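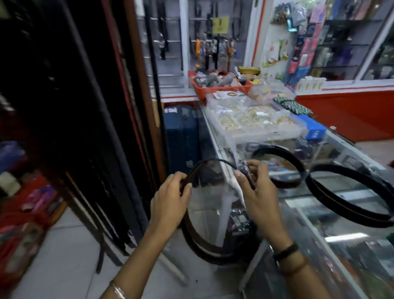

The Siline Everyday Belt

We've been making the Siline for 7 years now and it's still the one I reach for most mornings. It's a plain belt, an inch and three-eighths wide, cut from a single strip of vegetable-tanned cowhide with no filler and no backing. Amra Georgiev does the cutting and the edges, and she is very (very!) fussy about edges. Each one gets beveled, dyed, waxed and rubbed until it stops catching on your thumbnail.

The leather starts out pretty stiff. Give it two weeks of regular wear and it settles into the curve of your hips, and after a year or so the color gets deeper and you'll see a nice soft crease at your usual hole. I love that part. Mine has been to Rocío Zapata's bench for a new buckle and came back looking better than ever.

Colors
Dark brown, black, chestnut. Chestnut darkens a lot in sunlight, so expect it to look different by the end of the summer.

Buckle
Solid brass or nickel-plated brass, held on with 2 screws. Swap it yourself with a small flathead screwdriver. Any buckle made for a strap of this width will fit.

Sizing
Please don't go by your pants size! Take a belt you already wear and measure from the fold at the buckle end to the hole you use. That number is your Siline size. There are seven holes, spaced an inch apart, and your size lands on the middle one. Between sizes, go up. We can punch an extra hole at the counter while you wait, and we'll shorten a strap from the buckle end so the tip stays neat.

Care
Wipe with a damp cloth when it's dusty. Rub in a little neutral leather balm a couple of times a year, let it sit overnight and buff it with an old T-shirt. If it gets soaked, dry it flat, away from the heater. Hang it by the buckle or coil it loosely.

Weight: roughly 147 grams without the buckle, in a medium
Item number: 516
Next batch of chestnut: July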